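Floristry Level 2 — evening group
Week 6 handout: artificial and dried stems (notes, not full sentences, sorry)

Jeanine Verbruggen covers the practical, I do the talky bit. Bring snips.

Why faux at all
Hotels, dentists, show homes. Anywhere with no daylight or no one to water. Also hay fever. The Tarkville job last March was all faux apart from the foliage on the front desk, client never asked which was which.

A bit of history
Silk flowers came first, mostly for hats and dresses. Then paper, wax, feathers. Plastic later, and it looked like plastic for a long time. "Silk" on a label now nearly always means polyester, so read the small print.

Before you arrange
— lay stems out side by side, all facing same way
— open every head by hand, they come squashed from the box
— bend the stem in several places, gently. Dead straight looks fake
— leaves: turn a few over, twist a few

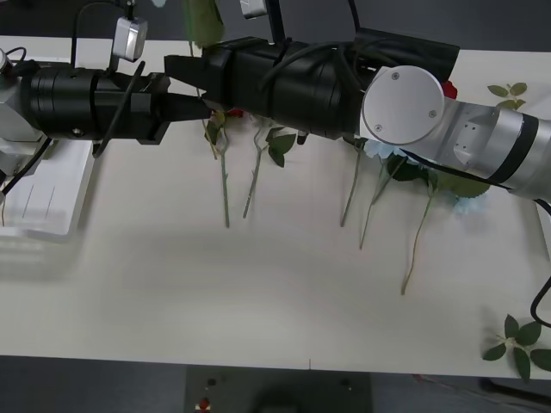
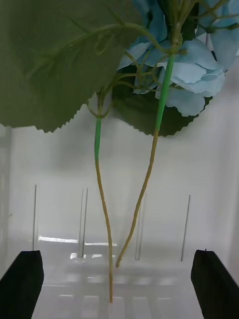 Artificial stems, leaves and all

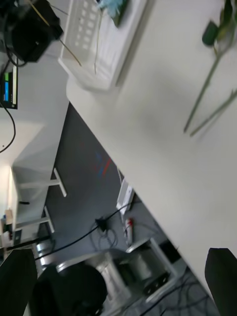 Cutting. Wire cutters, NOT your good snips. Most stems have a wire core and it will notch the blade. Cut long, you can allways go shorter. If you hate cutting, fold the end up on itself.

Colour. Blues and purples go grey under warm bulbs. Check in the room its going in. Cream is safer than white, whites rarely match across suppliers.

Costing
Damir Leka's lobby quote, we'll pull it apart in class:
materials 1,520
quoted to client 2,000
Is the gap enough? Think delivery, fixing, parking, going back to dust it. Write down what YOU would charge and why.

Cleaning — hairdryer on cold, soft brush. No water on anything with paper in it. Test sprays on the back of a leaf first.

Suppliers: Sipos for single stems, Irbridge for bulk (minimum order 40). Narkero if stuck, dear though.

For next week: one small vase, one colour only. Read the chapter on dried grasses, and bring your costing sheet even if its half done.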